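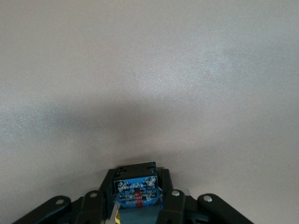

Matte surfaces and what light does to them

A plain, pale surface with a matte finish is the cheapest thing to specify and one of the harder things to keep looking right. Tables, wall panels and shelving sold as "warm gray" or "stone" usually carry a fine speckle, and the speckle has a purpose. On a solid color, a scuff or a dried water spot reads as a line. On a speckled one it has to compete with the pattern.

Marisol Tapia runs the finishing workshop at Totden, which recoats office and studio furniture. Her standard sample is a panel about the size of a tea tray, sprayed and left to cure for 64 hours before anyone judges the color. Earlier than that, she says, the sheen is still dropping and the gray looks darker than it will be.

Light changes the reading more than the pigment does. Under a cool lamp a gray-beige drifts toward lavender, and under a warm one it goes faintly pink. A shadow with soft edges, thrown by something held close under a broad source, can pass for a stain. Tapia's rule is to move the lamp before reaching for a cloth. If the dark area moves, there is nothing to clean.

Cleaning a matte coat is a matter of pressure. Polishing pads and melamine sponges flatten the grain and leave a shiny patch that cannot be wiped back. Totden's care sheet calls for a damp microfiber cloth, one drop of neutral soap in a bowl of water, and straight passes with light overlap. Grease is treated separately, with a second cloth and a dwell time of 3 minutes. Solvent is reserved for ink and tested first on an underside.

Repairs are less forgiving. A spot touched in with a brush will match in color and miss in texture — the speckle is laid down by the spray, and a brush cannot copy it. For damage wider than a coin, the workshop sands the whole face with 500 grit and recoats to the nearest edge. On a wall that means the nearest corner.

The next batch, 40 shelves for the Nendulo reading room, goes into the booth in December.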